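Progress report to Belbridge, second period
Project: Tarkance, two-arm door and hallway unit
27 May 2022
Prepared by Hilde Bosman

Short one this time, we are mid rebuild and Surachet needs me back at the bench by noon. Full parts sheet follows separately.

Where we are

Unit is back up after the January teardown. Both shoulders reseated, new cabling through the torso, right wrist replaced. Left wrist kept, it passed. Total powered hours since the rebuild: 289. Two faults in that time, both on the right side, both the same connector. Thitima has recrimped it and put a strain relief on. No repeat yet but I would not call it closed until we are past 300 hours.

Gripper fingers. Old ones were wearing on the inner face, worse on the right. We now swap them as a pair, never one at a time, and zero the gripper after each swap. Daranee wrote the zeroing steps up and they are taped inside the tool cabinet. Takes her ten minutes, takes me closer to thirty.

Setup in simulation

Every change to the arm settings now goes through the simulated house first. Oldřich built the hallway level for this. Red door frame, two brown leaves, a white paneled door close on the right side, a toy car on the floor. Start pose is both arms forward, grippers empty and held at much the same height, one on each side of the opening. If the start pose is wrong in there it does not go on the real machine. That rule has already saved us one bent finger I think.
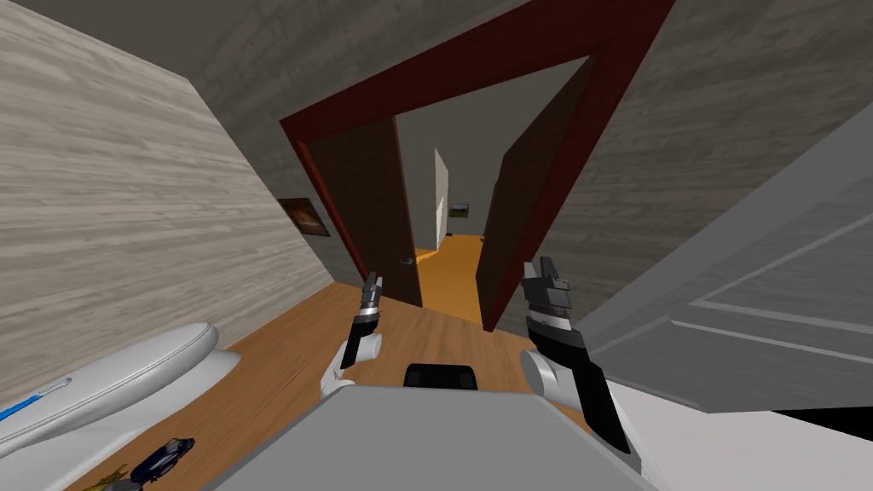
Open item is the view angle. The walls and door frame lean hard over when the level loads and we need to know if it is the mount value in the model file or something in the torso pose. Oldřich leans toward the mount value. He is checking it against the drawing from Prilbridge, who made the bracket. Until thats settled we are not copying any head or torso numbers across to the real unit — arm numbers only.

Also in the model: the right forearm plate is long and I want the clearance to that white door looked at before we run anything faster. Surachet has it on his list.

Upkeep

Wrist rings wiped down and checked for play at the start of each session. Torso bolts torqued at each session end, log kept by Thitima. Battery contacts cleaned when the log says so, not when somebody remembers. We had one missed entry in the log, my fault.

Money

Spent on spares this period: 606 euros, nearly all of it fingers and the wrist. Under plan. Bunnag still owe us the second set of wrist bearings, invoice recieved, bearings not. Daranee is chasing. If they don't come we would like to move that line to another supplier, please confirm you are ok with this.

Next period

Fix the view angle in the model, or at least find it. Clearance check on the right arm. Get past 300 hours. Then first real doorway runs at low speed, one person on the stop button the whole time.

Questions to me or Surachet — he answers faster.

Hilde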